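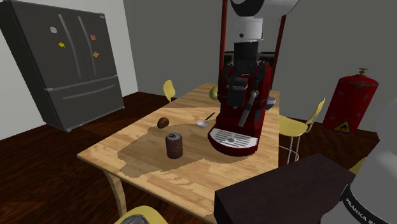
Red espresso machine on the wooden table

Ticket 3013: Pre-order bonus track missing from album download
Opened 19 May 2024 by Rozália Vaněk

Hi all, me again! So I pre-ordered the new Gendari album, Punico, from the Wandside shop back in October (yes, I'm that keen) and the deluxe download was meant to come with the acoustic version of Manurung. It landed in my library this morning and the acoustic one isn't there. I've got the normal Manurung twice, once as track 5 and again at the very end, where the bonus should be. Same length, same drums, same everything.

What I've tried so far:
Deleted the album and downloaded it again. No change.
Switched from the big files to MP3. Still two of the same song.
Logged out, logged in, restarted the laptop.
Played it in the browser, and there it stops after 30 seconds as if I'd never bought it!

My order number ends in 1173 if that helps. I'd love to have it before the tour starts, I want to learn the words to the slow bit.

Reply from Vilém Rusnák, Wandside support
Thanks Rozália, I can see your order and I get the same double track on my test account, so it's our end. I think the label sent us the wrong file. I've asked them for the right one and put your browser problem down as a separate fault. Leave the album where it is for now.

Rozália Vaněk
Brilliant, thank you! Will I need to download the whole lot again or just the last song?

Vilém Rusnák
Just the last song. I'll post on this ticket when it's up.

Status: waiting on label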